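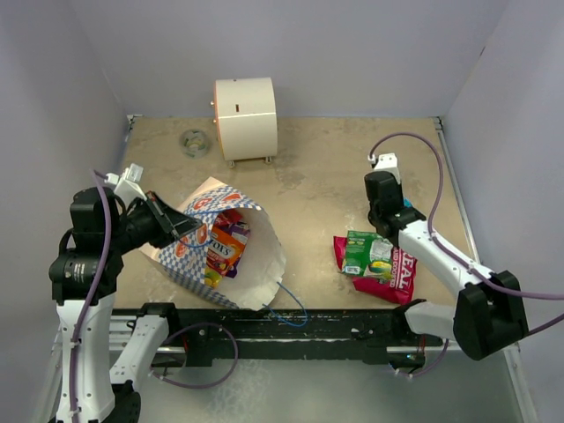 Snack packet

Posted on 1 April 2020 by Bañez

A snack packet is a small sealed bag made to hold a single serving, or a few servings, of dry food such as chips, nuts, popcorn or small cookies. It is sold singly or grouped with others in a larger outer bag, and it is thrown away once empty. In everyday American speech the words bag, pack and packet are used for the same thing – trade usage keeps "packet" for the smaller sizes.

Construction

Most packets are formed from one continuous web of printed film. The film is folded into a tube around a filling pipe, closed along its length by a back seam, and crimped at intervals to make the bottom of one packet and the top of the next. The type is known as a pillow packet. It has no flat base and does not stand without support.

The film is normally built up in layers. An outer layer carries the print, a middle layer slows the passage of light, oxygen and moisture, and an inner layer melts under heat to make the seal. Very thin metal coatings are common in the middle layer and give many packets a silver inside surface.

Fill and headspace

Chips are packed with a large volume of gas, usually nitrogen, which limits staling and cushions the contents. Headspace falls as the food settles in transit. Cookies and candy bars are wrapped closely, with little gas, and keep the shape of what they hold.

A filled pillow packet is stiff in the middle and loose at the crimps. It slides easily over other packets, and a stack of more than a few will usually collapse sideways.

Color and labeling

Color is widely used to mark flavor, but there is no common code. Green may stand for sour cream and onion from one maker and for salt and vinegar from another. Reds and magentas are often given to spicy or sweet flavors. Phrases describing the method of cooking, for example "hand cooked", are printed on the front panel of some chip packets, close to the brand name. Nutrition tables are placed on the back, beside the long seam.

Carrying and packing

Loose packets are commonly carried in paper bags. A bag laid on its side can be filled or emptied through the mouth without lifting the contents over the rim, though it gives less protection against spilling. Flat or flexible packets are put in first, along the lower side, and rigid ones toward the closed end. Checkered and other repeat patterns are frequent on the outside of such bags, while the inside is generally left unprinted.

The Clitcombe packing notes, a short guide used by small grocery stores, advise a limit of 18 packets to a medium bag. The Flunder method omits any limit and fills by weight, to 436 grams.

Storage

Sealed packets keep best in a dark, dry place at an even temperature. Once opened, chips lose crispness quickly in humid air. Folding the top over twice and clipping it slows the loss – it does not restore a seal.

See also: Paper bag; Pillow packet; Borus seal

Shares: 65
Comments: 30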